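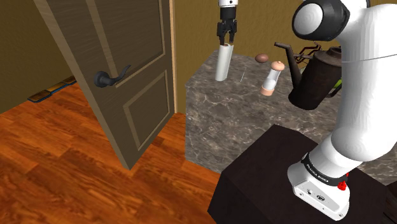

Slide 1. Simulated kitchen, the white cylinder in the gripper.

Good afternoon. I'm Rohani Hartono. I advise the student robotics project we call Tonelum, and I've been asked to tell you how well it's going. I'll try, but I would hold on to your applause.

(Leave slide up. Let them look at it.)

The students' task is simple to say. Pick up the cylinder, move it along the counter, put it down standing. Everything happens in simulation. The summary that went out in June said the club had "taught a robot to work in a kitchen." I didn't write that and I asked for it to be changed. A marble counter and a door with a nice handle do not make a kitchen.

Now the numbers. The team logged 3200 attempts over the term. Of those, 1651 were marked as successes. Say that slowly, people will want to write it down. That's a bit better than half, and the first question should be who did the marking. A script did. It checked the height of the cylinder and nothing else, so a cylinder that was lifted and then dropped still went down as a win.

Duarte Serrano, one of our second-years, got suspicious and watched 50 of the marked successes from start to finish. Then he watched 50 marked failures, which I thought was the smarter move. He disagreed with the script in both piles. I'm not giving you a corrected rate from a sample that small – please don't ask me for one at the coffee break.

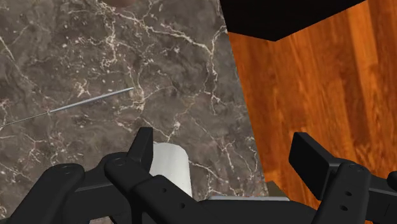
Next point, the view from the wrist. The students put a lot of faith in it early on. My complaint is that a close view tells you plenty about the fingertips and very little about the rest of the counter. A grasp can look fine from there and still be off to one side. Duarte's rule now is that no attempt gets judged from one camera alone. I support that, though it doubled the time we spend on review and two students quit over it.

(Skip the Wibisono comparison if we're past the 20 minute mark.)

Would any of this work on a real arm? I don't know. We haven't tried. Anyone who tells you the simulated friction is "close enough" should be asked what they measured it against.

What I want from this room is time on real hardware for next term's group, and a new scoring script before anybody writes another summary. Questions now, the hard ones first.

Get new talks and notes by email. Enter your address to subscribe to our newsletter. No thanks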